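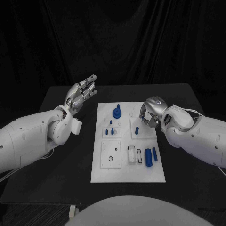

# Hand comparison on the peg board — Clundavley group, May

Aim: find out if the Ruppert hand is worth using over the Stutik one for small assembly parts. Same two arms, same controller, same board. Only the hands change.

**Setup**

Board goes long side away from the robot, black table, black curtain behind. We put the curtain up because the head camera kept picking up chairs. Blue parts show up fine against the white board. Clear parts dont — more on that below.

**What we ran**

- 769 grasps with Stutik, 463 with Ruppert (ran out of time, so not equal, sorry)
- pegs, the pulley, the big cylinder, the thin rod
- controller log came to 3,054 lines before we trimmed it

**Findings so far**

Tall peg easy for both. Short pegs harder, the fingertips hit the plate first. Ruppert better here, closes flatter. Thin rod lying down was bad with either hand — it rolls. Stutik did the pulley well if it came in from above, gripping the knob.

Clear peg: camera loses it. Tried the Fakier camera settings, then more light, slight improvment only. In the end we typed the position in by hand, so those grasps are not counted.

Cables need tidying. The right arm stopped 5 times with a wrist fault and we think it was the cable pulling tight.

**To do**

Even up the runs. Tape the cables down. Redo the rod with slower closing.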